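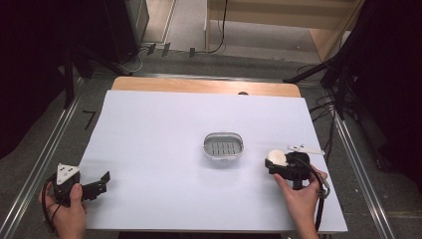
Ticket: Furura replay - grip state flips open while the object is still held
Opened by: Tetteh Ametepe
Site: Otmont
Opened: 2023-12-02
Component: Ellis (grip state and segmentation)
Status: Solved, waiting on a patch

Hi all! I've got a weird one. When I run our soap dish episodes through Ellis, the grip state for one hand starts out fine, goes to HELD, and then somewhere in the carry it drops to OPEN and pops right back. The segmenter believes every one of those flips, so a single pick and place gets chopped into confetti and the planner export is full of little releases in midair. The soap is clearly still in the fingers the whole time (I stepped through it by hand, twice, with coffee).

It happens on the bar of soap and on the white puff. Our flat-sided stuff comes through clean.

What I've ruled out so far:

Marker tracking. My first guess, because the plates get tilted pretty hard when you reach over the dish. But the pose track is smooth right through the flips, for both hands. If it were losing the plate I'd expect a jump or a gap, and I get neither.

Clock offset. I re-ran the sync on Meltham (our ingest box) and the two hands line up fine. No change in the flips.

Bad cable. Swapped the right one anyway. Same result, same places.

So I opened up an episode that's 1,195 frames long and counted the flips in the Ellis output. 13 of them! All on the one hand. 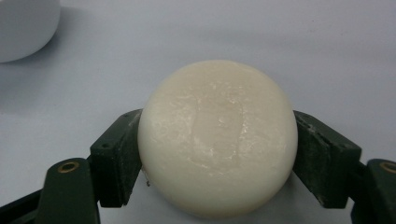

Gripper view during a hold, bar of soap between the two fingers.

Look at the face of that bar. It's pale and domed, with streaks and flecks all over it and a shallow dip in the middle with a little highlight on it. I turned on the debug overlay and the contact mask was grabbing the dip and calling it background. Once the mask has a hole in it, the contact score sinks under the threshold and you get OPEN. The puff fails differently - its edge is so fuzzy the mask never settles in the first place - but it ends up in the same branch of the code.

Update: found the setting. Ellis has a fill_holes option and it's off in the profile we copied over in March. With it on, the same episode goes from 13 flips to 2, both of them on the puff.

Update again: for those last 2, I stopped letting the mask decide on its own. Now a release only counts if the finger width opens up too. The width signal hardly moves during the carry, so it's a really nice second opinion. Flips are gone, and the real release over the dish still lands on the frame I'd pick by eye. Yay!

Requests for the Furura folks:

Could fill_holes be on by default? I can't think of a household object where I'd want it off, but maybe you've got one.

Could the width check go in as a proper option? Mine is a hack in our local copy and I'd love to delete it.

Also the log line just says "state change" with no score next to it. Printing the score would have saved me an afternoon.

I'm rerunning the rest of the soap batch tonight with both changes and will post the diff here. Please leave the ticket open until the patch is in.

Tetteh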